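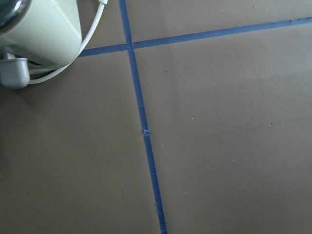

Page last updated: January

Urka Releases Rakero 3, a Calibration and Planning Toolkit for Tabletop Robot Arms That Works From Plain Painter's Tape

Urka, the maker of control and perception software for small robot arms, is very happy to share the release of Rakero 3, the newest version of its toolkit for teams who work with an arm, a table and a camera at the wrist. The release is available to current customers through their usual update channel, and new customers can ask for a trial license by writing to the Urka sales desk.

Anyone who has spent an afternoon setting up a wrist camera knows how it tends to go. You print a checkered board, you tape it down, you find that it has a bubble in the middle, and you print another one. Then somebody needs the table for real work, the board comes up, and a week later the camera gets bumped and you are back at the printer. We have done this more times than we would like to admit, and Rakero 3 grew out of our wish to stop doing it.

With the new version, the work surface itself carries the marks. A user lays strips of ordinary tape across the table so that they cross, tells the software how far apart the crossings are, and lets the arm look at them from a set of poses that Rakero plans by itself. The software finds the edges of each strip, fits a center line, and uses the places where lines meet to work out where the camera sits in relation to the gripper. The same strips then serve as the borders of work zones, so the planner knows which part of the table is for picking, which is for placing, and which should be left alone - and the tape can stay down all year if you like.

"I wanted something a person could set up with what is already in the drawer," said Tahira Qureshi, who leads perception work at Urka. "My favorite part of the whole project has been watching people at our partner sites lay their lines down by eye, a little slanted, a little wavy, and then seeing the software take it in stride. We never asked them for perfect corners, and I don't think we should have. A table in a working lab is a lived-in thing, and I would like our tools to be comfortable there."

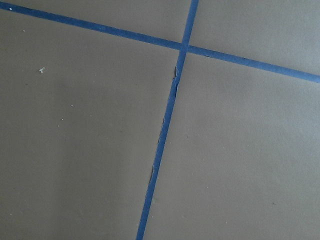
Category: Product News / Perception and Planning

Much of the engineering time in this release went into the line finder. Earlier versions treated a tape edge as one straight border and could be thrown off by a wrinkle or a join. Rakero 3 looks at both sides of a strip in short pieces, gives each piece a score, and leans on the cleaner side wherever the other one turns ragged. If neither side is good enough, it says so on the setup screen and asks for another view before going on, so that a poor fit doesn't quietly find its way into the day's work.

The team tested the line finder against 437 recorded setups, gathered over several months by Urka and by Sandhu, the integration firm that has been our patient and very frank testing partner since the first version. A standard setup now uses 32 camera poses, down from 70 in the version before. Users who prefer to pick their own poses can still do so, and saved pose lists from older versions will open without changes.
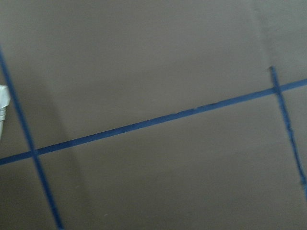
Zone planning is the other big piece of Rakero 3, and the one our customers have asked for most often. In the past, a zone had to be a rectangle typed in by hand, which was fine on paper and a nuisance on a real table. Zones can now take whatever shape the tape gives them. Where two strips lean at slightly different angles and a longer one runs across them both, the patch of bare surface between them comes out as a lopsided four-sided shape, and Rakero stores it just that way. The planner also copes with a strip that stops short soon after a crossing, squared end and all, and asks the user whether the line should be carried on or left where it ends. Each zone can be given its own name, speed limit and approach height, and the whole layout can be saved and loaded again at the start of a shift.

Rakero 3 also includes a plug-in for Munix, our scheduling tool, so that a job can be tied to a zone by name. If the tape is moved, a fresh setup run updates the zone and the jobs follow along, with no need to edit them one at a time. We have rewritten the setup guide as well, in plainer language and with more worked cases, and we are grateful to everyone who sent back the old one with notes in the margins. Please keep them coming!

Existing Rakero licenses cover the update at no added cost. Questions about trial licenses, training sessions or the Munix plug-in can be sent to the Urka sales desk, and press inquiries will be passed along to Tahira Qureshi and the perception team.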